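2 min read

May 30, 2024 – I'm Nasrin Golestani, and I'm chuffed to say Harero, the two-armed sorting bench Rosaura Alvarado and I are building in our shared workshop, opens to visitors in January!
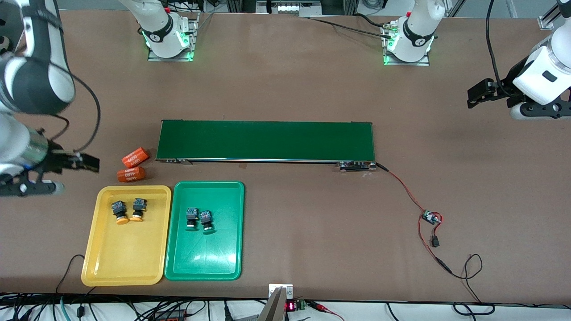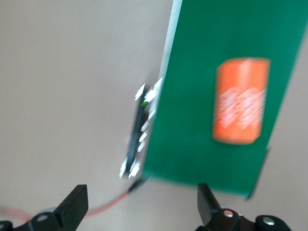

Sorting odds and ends is a job I'd happily hand over. We've put a little belt across the bench, with a yellow tray and a green one beside it for the switches – bring your own bits to try. Entry is free, 20 places a session.

3 comments · 1201 shares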